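Ticket 587 — Collow wrist camera: soft picture, tool won't find parts on pale bench top
Product: Collow gripper kit (trial unit), Feketti control software
Opened by: Mansa Appiah, Kyei workshop
Status: Open, waiting on vendor

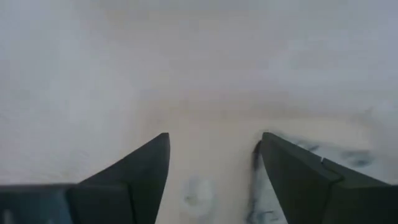
Wrist camera view, fingers open, nothing between them.

Problem as reported

The part finder returns "no target" or, worse, returns a target where there isn't one. We are on day 2 of the trial and I'd like this sorted before anyone at Kyei signs anything. The brochure says the kit works on "any everyday work surface." Ours is a pale beige bench top. I don't know how much more everyday it gets.

The attached view is what the finder has to work from. The surface has no sharp texture anywhere and the top half washes out to a soft grayish white. Low in the gap between the fingers there is a faint bluish-gray smudge. There are more dark smudges by the right finger, and I can't tell from the picture if those are shadow or something else. I would like support to tell me which, and to say what the software thinks they are.

Log

09:10 — Restarted the controller and the camera service. No change.

09:25 — Cleaned the camera window with the cloth from the kit, then with a fresh one. No change that I could see.

09:40 — Ran the focus routine from the Feketti menu. It finished with a green check mark and "focus OK." The picture looked the same to me before and after. What is the check mark checking?

10:05 — Turned exposure down by hand. The top of the picture got darker and so did everything else. The finder still returned no target with a part on the bench. Put exposure back to auto.

10:30 — Taped a sheet of printed newspaper to the bench and ran the finder on that. It found the part on the first try. So the camera and the finder can work together, at least over something with print on it. We are not going to run production on newspaper.

11:15 — Called support. Was told to "improve the lighting." Asked which way, brighter or dimmer, and from what side. Was told someone would write back.

Reply from vendor support (Mundport office)

Thanks for the detailed log. Plain light surfaces can be difficult for auto exposure and for the focus routine, which needs some contrast to lock on to. Please try the following:

1. Place the focus card from the kit flat on the bench, move the tool to its usual working height, and run the focus routine again.
2. Lock exposure with the card in view, then remove the card.
3. Set the finder's minimum score to 143 and run it on the bare bench.

We also recommend the matte dark work mat, part number 3000, sold separately.

Reply from Mansa Appiah

Did all three in that order.

Step 1: there was no focus card in our box. I printed the one from your download page at full size. The routine took longer this time and I do think the result is a little sharper, though I wouldn't bet the line on it.

Step 2: fine, but the lock is lost every time the controller restarts. Is that by design? It isn't in the manual.

Step 3: false targets on the bare bench stopped. It now also misses the smaller of our two parts, so we have swapped one fault for another.

On the mat: if the kit needs a dark mat to work on a light bench, please put the mat in the box or take "any everyday work surface" off the brochure. I'm not buying an accessory to finish a trial.

Still needed from you:

— An answer on the smudges in the attached view.
— What "focus OK" is measured against.
— A way to keep the exposure lock through a restart.
— A minimum score that keeps the small part, or a plain statement that there isn't one.

Reply from vendor support

Passed to the camera team. The exposure lock has been logged as a separate request. We will send a printed focus card and a loan mat, no charge, for the rest of the trial.

Note from Mansa Appiah

Send the mat and I'll test it, but please keep this ticket open. A good result on the mat doesn't close a fault on the bench.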